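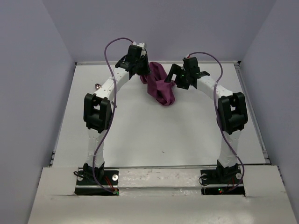
Release No. 246

**Falgate Water District opens sign-up for lead pipe replacement**

FALGATE, Apr 27, 2022. The Falgate Water District will start taking applications this week from homeowners who want the water line between the street and their house replaced at no charge. The work covers the Tapley and Flandberg neighborhoods, where most houses were built before the district kept full records of pipe materials.

District records list 572 homes in the two neighborhoods. Of those, 159 have a service line known to be lead. The rest are recorded as copper or unknown. Owners of homes marked unknown can ask for an inspector to check the line where it enters the basement or crawl space. The visit is free and the owner or an adult tenant needs to be home for it.

"Most of the calls we get are from people who want to know what they have," said Alfie Mottram, who manages the replacement program for the district. "Start with the address lookup on our website. If it says unknown, call us and we'll set up a visit."

The contractor for the project is Tumum, which also replaced the water main under Tapley Road. Crews will dig one hole near the curb and one close to the foundation, then pull the new copper line through. Water will be shut off for 4 hours on the day of the work. Residents will get a notice on the door before their block is scheduled.

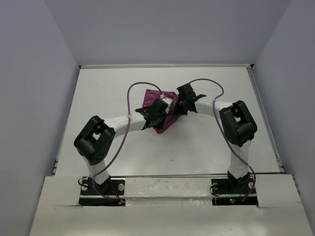 Lawns and sidewalks disturbed by the digging will be restored by the contractor. Grass seed and straw are included. Shrubs, flower beds, and private sprinkler lines are not, and owners should move anything they want to keep before the crew arrives. Driveways will be patched with the same type of material, although the color may not match.

After the new line is in, residents should take the screens off their faucets and run cold water through every tap before drinking it. The crew will leave printed instructions and a filter pitcher at each home.

Renters may apply, but the property owner has to sign the access form. Forms are available at the district office and at the Flandberg branch library. Homes with known lead lines will be scheduled first, starting with the blocks north of Tapley Road.

Media contact: Alfie Mottram, Falgate Water District

###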